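Gorero Adds Short-Game Channel to Bullberg Golf Streaming Service

Instruction library opens with 532 lessons; live tournament audio to follow in December

BULLBERG — Gorero, the sports media company that operates the Bullberg Golf streaming service, today announced the launch of a channel dedicated to putting, chipping and bunker play. The channel is included in all existing subscriptions and requires no change of plan.

The channel opens with 532 recorded lessons, indexed by club, lie and distance to the hole. Lessons run from four to 18 minutes and can be viewed on televisions, phones and tablets. Subscribers may also filter by handicap range or by putting grip. Each lesson carries closed captions in English and Spanish.

Production was carried out over two seasons at the Zou practice facility, where Gorero maintains three greens of different grass types for year-round filming. Putting lessons were recorded with one fixed camera behind the ball and a second at hole height. Green speed was measured before each recording session and is listed on screen at the start of the lesson, so that viewers can compare it with the greens on their home course.

Barer, the audio production firm that has supplied commentary to Bullberg Golf since the service began, will provide the sound for the new channel. Barer will also produce a weekly call-in program on equipment and course strategy. The program will stream live at 7 p.m. Eastern and will be available on demand the following morning.

Gorero expects to add 685 more lessons during the channel's first year. The additional material will cover wedge selection, uphill and downhill reads, recovery from deep rough, and play in wind. A separate series for junior golfers is in preparation and will use shorter lessons with a printable practice card for each. 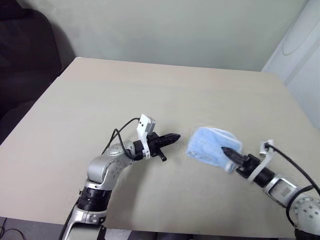 Live audio coverage of regional amateur events will begin in December. Coverage will start with the first tee time of each round and continue until the last group has finished. Hole-by-hole scoring will appear beside the player and refresh as cards are updated by the host course. Archived rounds will remain available for 90 days.

Golf courses and teaching professionals may license the lesson library for use in clubhouses and indoor hitting bays. The first licensing period is limited to 2,000 screens. Applications are accepted through the Bullberg Golf website, and license holders receive a monthly schedule of new lessons in advance of release.

Existing subscribers will find the channel in the main menu after updating to version 2 of the Bullberg Golf application. Viewers using a web browser do not need to install an update.

About Gorero
Gorero produces and distributes golf programming for home viewers, golf courses and teaching facilities. Its services include Bullberg Golf and the Zou practice facility.

About Barer
Barer is an independent audio producer specializing in live commentary and call-in programming for sports broadcasters.

Media inquiries may be submitted through the press page of the Bullberg Golf website.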